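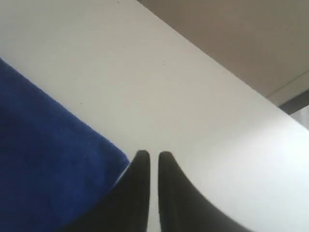

Bonidik Cork Yoga Mat, Long Size: Review

Posted 05/04/2025 by Iona Moncrieff

I practice at home four mornings a week and take one class at a studio across town. My old PVC mat had started to shed little flakes on the floor, so I bought the Bonidik cork mat in the long size and have used it every day through the winter. I paid full price for it.

The mat has a cork top and a natural rubber base. If you have a latex allergy, stop reading and look for something else, as the rubber is real rubber. The company says so on the label, but in small type.

Size and weight

This is a heavy mat. Rolled up under one arm it is fine from the car to the door, but I would not want to walk a mile with it. The long size suits tall people. I am average height and bought it mainly to have extra room behind my feet in lunges, and I do use that space. Shamim Talpur, who shares a ride with me to class, is over six feet and can lie down on it with his heels and head both on the cork. He couldn't do that on the Nadska travel mat he had before.

Grip

Cork is slick when dry and gets better with a little moisture. In the first ten minutes of a cool morning my hands slid forward in downward dog, enough to be annoying. I now keep a spray bottle by the mat and mist the top third before I start. After that the grip is very good, and in a warm room it's the best I have used. If your practice is slow and you never sweat, you may not like it. My feet have never slipped, even in wide standing poses.

The rubber side stays put on my wood floor. On the studio's low carpet it creeps a bit during jump-backs.

Cushion

Medium firm. I can hold tree pose without wobbling, which I couldn't do on the thick foam mat I tried last year. My knees want a folded blanket for anything longer than a few breaths, camel pose especially. For seated meditation I put a cushion on top and don't notice the mat at all.

Smell

There is a rubber smell out of the package. I hung the mat over a porch rail for two days and that took most of it away. It came back faintly in child's pose for a couple of weeks, then went. Asif Sial, who teaches my class, has a strong nose for this kind of thing and said he would have aired it for longer.

Cleaning and wear

I wipe it down with water and a drop of mild soap, then leave it flat until it dries. Don't soak it, and don't leave it in the sun. Roll it with the cork facing out. The instructions say this and I ignored them the first week, and the front edge curled up and stayed that way until I put books on it overnight.

There are small crumbs missing along one short end where I step on and off. The surface under my hands is a shade darker than the rest. Neither one bothers me. I haven't seen any cracks.

The strap

The strap that comes with it is poor. It is thin cotton with plastic loops that slip as soon as the mat gets any swing to it. I replaced it with a Cheema sling and gave the original to my sister for her resistance bands.

Who should buy it

I would recommend it to anyone with a regular, fairly active practice who mostly stays in one place. It is also good for people who dislike the feel of plastic under their face. Beginners who are not sure they will keep going can start on something cheaper. If you travel, get a thin mat and leave this one at home.

What I liked: grip once damp, extra length, firm footing, easy to wipe clean.
What I didn't: weight, the strap, slippery first few minutes.

Rating: 4 out of 5

I have the Closunon cork block to go with it and will write that up separately when I've had more use out of it.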